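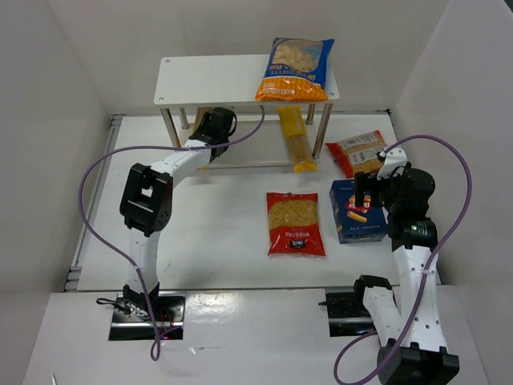 Notes for the Narndale film club talk, Saturday, June 18, 2022

Start with the release history. Luvel came out in May in two cities, then went wide. Most people in the room will have seen the short version. Ask for hands.

The long cut runs 250 minutes. Don't apologize for the length. Say what is in it: the whole flood section, the trial, and a second ending that the studio dropped after test screenings.

The story is set in 1768, and the film never says so. The only clue is the date on the church bell. Play clip 1 here (the bell, no sound).
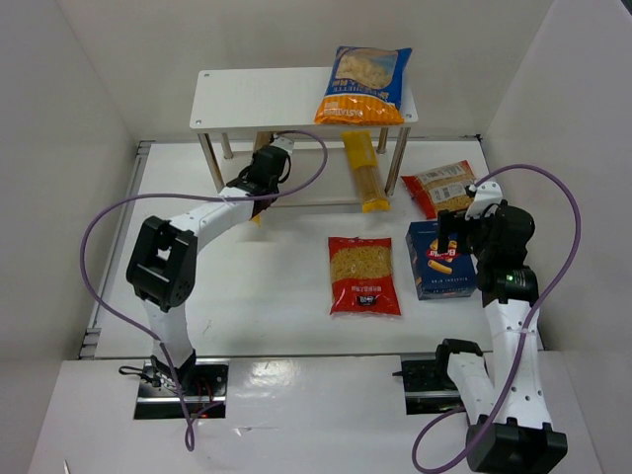

Next, the score. Farkitz handled the music recording and used a small group of strings. It sounds thin in the first hour and I think that was the plan. By the trial the same tune is back with a full choir – play clip 2, lights down.

Money. The village set at Simões cost more than the cast. They hired 4000 extras for the market day and kept 2 shots of it. Pause, people usually laugh.

My own view: the flood section should have stayed in, the second ending should not. It answers a question the film had left open for good reason.

Questions, then break. Remind them the bar closes before the screening starts.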